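Tape measure lanyards – knot or clip?
Tools and Storage > Hand tools

tudur_m
I've put a braided cord on my tape so it can hang on the pegboard. The wrist strap it came with is too short for the hook. At present the cord is finished with a plain overhand knot at the tail. Is that adequate, or should I fit a small split ring?

Fekska
Overhand is fine for hanging. For work up a ladder I would want a rated tether.

jpathak
Disagree on the overhand. It creeps in smooth braid. Figure-of-eight, 4 cm of tail, melt the end if the cord is synthetic.

Fekska
A tape weighs next to nothing. Mine has been on an overhand since December and the tail is the same length.

Shalini G
Depends on the braid. Cotton grips itself, polyester doesn't. What is yours, Tudur?

tudur_m
No idea, it came out of the offcuts box. Two colours, fairly soft. The load is the tape and nothing else, 500 g at the outside.

jpathak
Then the knot will hold, but check it now and again. I'd still keep the cord away from the blade end – it frays where the hook drags over it.

Shalini G
Split rings scratch the case, for what it's worth. I took mine off.

tudur_m
Leaving it as it is, then. I'll retie it as a figure-of-eight on Wednesday when I sort the pegboard.

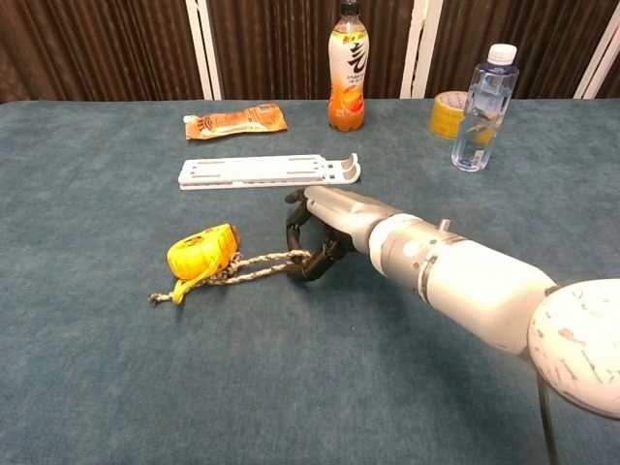
Yellow tape with the braided cord, knot at the tail end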